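Zarkurura Card Club - Minutes of the Committee Meeting, 28/01/2021

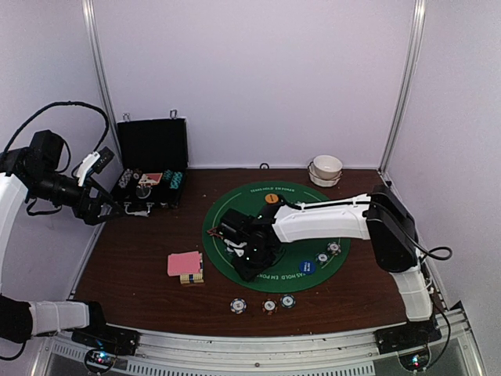 The round green mat with the small blind button and chips.

Minutes taken by me, Yiğit Gökçe, so blame me for the spelling. We started late and I forgot to write down when.

Last minutes
Read and accepted. Parodach room should have been down as the back room, not the front one. Fixed now.

The mat
We spent longer on this than on anything else! The green Texas Hold Em mat got good reviews from pretty much everyone. The lettering is easy to read and the pale ring inside the border gives people a line to bet over. I said I'd like one more the same so we can run 2 tables in the spring. The cheapest price I found was 400 at Cozma, delivery included, and there was some grumbling about that. Agreed to wait and see what we take in at the next two club nights.
Also agreed - no drinks on the mat. Drinks go on the side shelf. We said this in December too, and I'm writing it down again.

Buttons and chips
The blue SMALL BLIND button is staying. A couple of people wanted to go back to using a coin, but I like the button and so do the newer players, who can see right away whose turn it is to post. I'm going to write a half-page sheet on how the blinds move and leave it in the chip box.
Chips with different edge patterns keep ending up in the same stacks. Please sort them at the end of the night and put them back by pattern. It takes a few minutes if everybody at the table pitches in (and forever if it's just me).
Starting stacks for the spring games will be 2000 each. There was a push for smaller stacks so we finish earlier, and we went back and forth on it for a while, but it didn't pass.

Money
We have 1456 in the account after paying Warance for the room. Receipts for snacks still to come in - I need them before the next meeting, please, even the crumpled ones.

Other stuff
The dark wood-grain table suits the mat fine and we're keeping it for card nights. Somebody asked for softer chairs. I'll ask Warance if they have any in storage.
The key goes back in the lock box after every game, and the code is the same as before.

To do
Yiğit - blinds sheet, chairs, ask Cozma if the price drops for a second order
Everyone - snack receipts

Next meeting same room, date to be sent around by email.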